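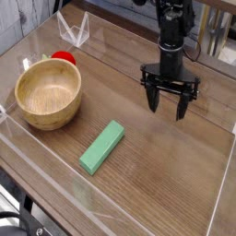 Olley Workshop Gallery: Bowls and Tabletops

Posted 2023-07-04

Olley is a small shared workshop run by Lihua Jiang and Baoshan Ding. Lihua turns bowls and Baoshan builds and refinishes tables. The gallery collects work from the spring and early summer, along with notes on how we look after it. Most of the pieces stay in daily use here, so expect a few marks.

Bowls

Lihua likes a deep bowl with a thick rounded rim and a narrower base. The rim is easy to grip, and a thick edge stands up to knocks better than a thin one. She sands to 120, then 222 on the inside, and leaves the grain showing.

Light woods get a thin coat of oil and 24 hours on the shelf before anyone handles them. Honey-tan is the color people ask for most. The inside usually ends up a little darker than the outside, and we leave it that way.

Tabletops

Baoshan prefers a dark brown top with a fine groove in the grain. Grooves hold dust, so a clear acrylic sheet goes over the wood on any table that gets heavy use. Wipe the sheet with a soft damp cloth. Smudges show quickly on the gloss — keep a dry cloth nearby too.

Clear side pieces and stands are cleaned the same way. Paper towels will scratch them over time.

Visiting

The workshop is on the Letport side of the canal, through the green gate. Bowls start at 80 dollars. Tables are made to order, and the list has been open again from April. Ask for Lihua about bowls and Baoshan about everything else.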